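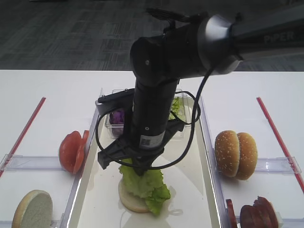 Short thread on why sandwiches go soggy, from a month of packing lunches for a site office. Water moves from the wet ingredient to the dry one until they level out, and in a packed lunch the bread is the dry one. Order of assembly matters more than most recipes admit. Lettuce straight on the bottom half of the bun, as here, is a fair choice if the leaf is dry and a poor one if it has just been rinsed. The leaf itself lets very little through. The trouble is the film of water on its surface, which goes into the crumb.

2/ Drying. A spinner removes most of it, a clean tea towel gets the rest. I weighed one batch before and after the towel, having already spun it, and there was still a measurable difference. Lay the leaves flat, roll the towel up, leave it for 30 minutes in the fridge.

3/ Fat as a barrier. Butter spread right to the edge works. Soft butter only, since cold butter tears the crumb and leaves gaps. Mayonnaise is an emulsion with water in it and is a weaker barrier than butter. Mustard is mostly water and vinegar and is no barrier at all.

4/ Tomato is the worst offender. Slice it, salt it lightly, stand it on kitchen paper, then pack it separately and add it at lunchtime. Dilwyn Hughes, who shares the lunch rota with me, packs his tomato in the sandwich and eats it by 11. That also works.

5/ Toasting the cut face. It helps for a couple of hours. After that the toasted layer has taken up water from both sides and goes leathery. I stopped doing it in April.
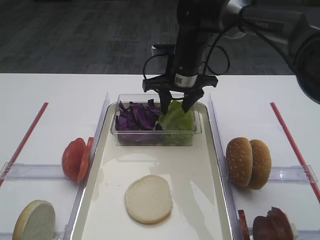

6/ Storage of the cut stuff. Keep each vegetable in its own lidded box with a sheet of kitchen paper underneath. Change the paper when it is damp. Cucumber and lettuce in one box means wet lettuce by the next morning. Grated carrot keeps well. Sliced onion keeps well too but everything near it will taste of onion.

7/ Bread. A close crumb holds out longer than an open one. Soft white buns are middling. Seeded rolls from the Ostel bakery did best of the ones I tried, ciabatta did worst. Let bread cool fully before you fill it, as a warm roll in a closed box makes its own condensation.

8/ Wrapping. Greaseproof paper lets a little moisture out, cling film lets none out. Paper for anything eaten the same day. Film only if the bread is already going stale.

9/ Next on the list is wraps, which fail at the fold, where the filling's juice collects. I have a packet of them for Monday and will post the results under this one.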